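Hadau canteen rehearsal set: read me first

Hello, and thank you for picking this up. The set holds 63 simulated runs made for the staff canteen at our Prestevport site, where a robot arm is due to take over clearing tables on the late shift. We built it with the seven people who do that job now, and their notes are in the folder called notes (do read them, they're lovely and quite blunt).

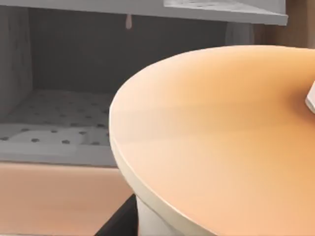 Round table and open grey compartment, simulated view, gripper tip at far right.

For the staff, the change is mostly in the hours. Two of the late turns move to mornings, and each person gets five paid days of training on stopping, restarting and correcting the arm. Pay stays as it was. Please don't use the runs to work out how fast anyone clears a table.

Last updated February 2018.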